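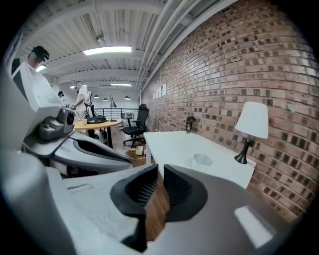
*Black finger pads, brown wood floor.*

## Cosplay helmet + figure tips, quick version

Foam helmets first. Heat seal BEFORE primer. Three thin coats, let each one dry, dont rush the last one.

- Spikes on a helmet crest: cut them separate, glue from the middle out. Contact cement on both sides, wait till tacky, press once. You can't slide it after.
- Sand with 277... sorry, 220 first, then 1,000 grit, then 2,000 wet if you want the anime shine. Skip the 2,000 for a matte look.
- Paint cracking at the chin? Too thick. Peel, sand, flex coat, start again.
- Fake zippers on a bodysuit - sew, don't glue. Glue goes stiff and shows in photos.
- Wig under a helmet: braid it flat, two caps, pins pointing back.

**Figures**

Sticky PVC is plasticizer coming out. Lukewarm water, drop of dish soap, soft brush, air dry. No alcohol on painted faces, ever. Bent sword or hair piece: hot water for a minute, straighten, cold water, hold it there till it sets.

Keep them out of the sun. My Zarkum villain sat in a window from May on and the white coat is now butter yellow. Won't come back.

**Packing for a con**

Helmet goes in upside down on a towel, socks stuffed inside. Spare glue, black thread, 13 safety pins (I always end up using all of them). Sombat Noiphan taught me to tape a paint swatch inside the lid so you can match touch ups at teh hotel.

Armor straps next time, elastic vs webbing. Use webbing for shoulders in the meantime.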